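Library > Plusgate Open Textbooks > Teaching Machines by Hand > Chapter 3

Mar 4, 2023
By Žydrūnas Petrauskas

We use cookies to remember your page and font size. Accept | Settings

Chapter 3: Showing the Robot What You Mean

My first try at teaching a robot anything was a disaster! I had the controllers in my hands, the arm was waiting, and all I wanted was one cup moved onto one shelf in our lab at Dundport. I knocked it over, picked it up, knocked it over again, and saved every second of it (I had no idea yet that you could throw a bad run away). By the end of that July I had 85 recordings, and when I went back through them I kept 33.

So this chapter is about demonstrations, and mostly about giving good ones. You can do it two ways. You can grab the arm and push it through the motion yourself, what the manuals call kinesthetic teaching, or you can stand back and drive it by remote control, which is teleoperation. I'll start with the first, because you feel every joint complain, and then move on to the second, where you lose that feeling and have to lean on your eyes a lot more.

Toys make great practice, by the way. They're light, they're bright, and the handles give you a real decision to make: where do you grab when one lies across another?

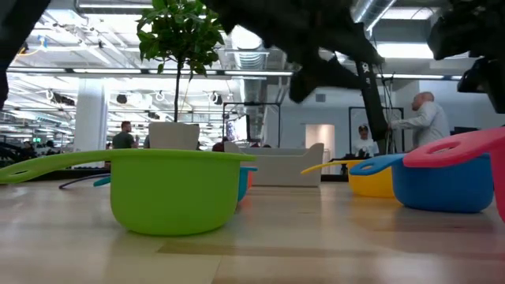 Figure 3.1. Toy saucepans on the work table, with the robot's gripper overhead.

Before you read on, pick a pan and plan your grasp on paper. Which handle would you go for first, and from which side? Keep the sketch, we'll need it in Section 3.2 when we record our first run.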